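Garra de mão impressa em casa, parte 3: as almofadas azuis e a montagem final

Voltei! Quem acompanhou as partes anteriores já tem as duas garras curvas, a travessa e os braços impressos, e provavelmente uma caixa de peças falhadas ao lado (a minha já dava para calçar uma mesa). Nesta parte colamos as almofadas, apertamos tudo e vemos se a coisa agarra como deve ser. Reservem uma tarde, ou duas se forem como eu e pararem a meio para procurar a chave certa.

Para quem caiu aqui de pára-quedas: estou a montar uma garra de segurar na mão, com uma câmara por cima, para gravar movimentos do dia a dia e depois tentar ensinar o braço que tenho na oficina partilhada. O desenho de base chama-se Keltow e foi o Graham Yeoman que mo passou, já com umas alterações dele nos braços. Eu mexi sobretudo nos dedos.

O que vão precisar

As peças impressas das partes 1 e 2
Parafusos de cabeça redonda e as respetivas porcas
Material flexível azul para as almofadas (podem usar outra cor, claro)
Cola para materiais flexíveis
Lixa fina e álcool isopropílico
Uma lima pequena
Fita-cola de papel

Imprimir as almofadas

Usei um filamento flexível da Lellaton que tinha cá em casa desde julho, ainda no saco. Mesmo assim passou a noite no secador, e ainda bem, porque a primeira tentativa sem secar saiu cheia de fiozinhos. Imprimam devagar. Eu pus 22 mm/s e fui jantar descansada. Com o enchimento a 100% ficaram duras demais e escorregavam em tudo o que fosse liso, por isso baixei bastante e agora cedem um bocadinho quando as apertamos com o polegar. Vão experimentando, cada filamento tem o seu feitio.

O relevo é a parte de que mais gosto! Desenhei uma malha de losangos miudinhos na face que toca nos objetos. Testei antes uma versão com riscas horizontais e outra toda lisa: a das riscas prendia bem num sentido e deixava fugir tudo no outro, a lisa nem vos conto. Se o vosso programa de fatiar comer o relevo (o meu comeu, duas vezes), desliguem a opção de alisar a superfície superior e imprimam a almofada deitada, com os losangos virados para cima.

Colar nas garras

Passem a lixa na face interior de cada garra até perder o brilho, limpem com álcool e deixem secar. Depois ponham a almofada no sítio ainda sem cola e marquem o contorno com fita de papel. Parece mania, mas quando a cola já está posta a almofada escorrega para todo o lado e a fita salva-nos.

Cola em camada fina, dos dois lados, esperar o tempo que diz no rótulo, juntar e apertar. Eu prendi com molas da roupa e uns elásticos dos espargos. A ponta é o sítio crítico: se ficar um canto levantado, vai prender-se em tecidos e acaba por descolar. Deixem ficar até ao dia seguinte, sem espreitar.

Apertar os braços

Agora os braços pretos, os do recorte triangular. O triângulo tira peso e também dá um jeito enorme para passar o dedo por trás e segurar a porca enquanto se aperta. Façam por esta ordem:

Encostem a travessa por trás das garras e metam os parafusos todos à mão, sem apertar.
Abram e fechem as garras umas quantas vezes para as peças se acomodarem.
Apertem um pouco de um lado, um pouco do outro, e voltem ao primeiro.
Parem quando já não houver folga lateral, mas as garras ainda mexerem sem esforço.

Na minha primeira montagem apertei um lado até ao fim e só depois fui ao outro. Resultado: uma garra chegava primeiro que a outra e as almofadas encontravam-se de esguelha. Andei a limar a peça durante uma hora, convencida de que era defeito da impressão, quando bastava desapertar tudo e recomeçar. Se ouvirem um estalinho a fechar, é quase sempre rebarba no furo. Uma passagem com a lima resolve.

Numerar antes de arrumar

Conselho que me foi dado na oficina e que eu ignorei até perder um jogo inteiro de peças: escrevam um número em cada braço, por dentro. O meu par atual é o 714, que é simplesmente o número do ficheiro na pasta Lernania, onde guardo as versões todas (sim, a pasta está um caos). Assim, quando imprimo um braço de substituição, sei qual é o ficheiro certo e não acabo com furos desencontrados.

Primeiros testes de preensão

Comecem por coisas moles. Uma meia enrolada é ótima, um pano da loiça também. Agarrem, levantem um palmo, larguem, e repitam com a garra inclinada para um lado e para o outro. Só depois passem a objetos rijos, e deixem os copos para o fim, por favor.

A roupa é um teste muito mais chato do que parece. O tecido foge, dobra-se, e quando achamos que temos a manga temos só uma prega. O truque que me tem resultado é chegar com as garras bem abertas, encostar as pontas ao tecido, empurrar ligeiramente para baixo para formar uma dobra e só então fechar. Num casaco acolchoado convém apanhar a costura, que dá corpo à pega. Se apanharem só o enchimento, ele esmaga-se e desliza.

Gravem tentativas curtas e apaguem logo as que ficaram mal. Eu juntei quase 1111 clipes antes de perceber que metade tinha a lente suja, e rever aquilo tudo foi um suplício. Agora limpo a lente antes de cada sessão e vejo o primeiro clipe antes de gravar o segundo.

Se alguma coisa não correr bem

Almofada a descolar na ponta: voltem a lixar e usem menos cola, por estranho que pareça.
Garras presas a meio do curso: desapertem um quarto de volta de cada lado.
Ponta a dobrar quando se faz força: aumentem as paredes na impressão, o enchimento ajuda pouco.
Mão cansada ao fim de dez minutos: o elástico de retorno está forte demais. Troquei o meu por um mais fino da Hoxha e fiquei outra.

Na parte 4 trato do suporte da câmara e do cabo, que neste momento anda preso com fita e me enerva sempre que olho para ele. Se já montaram a vossa, deixem nos comentários que filamento usaram nas almofadas, quero muito comparar!
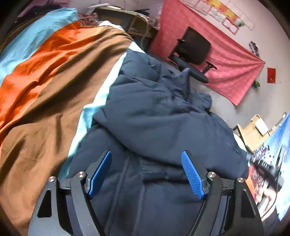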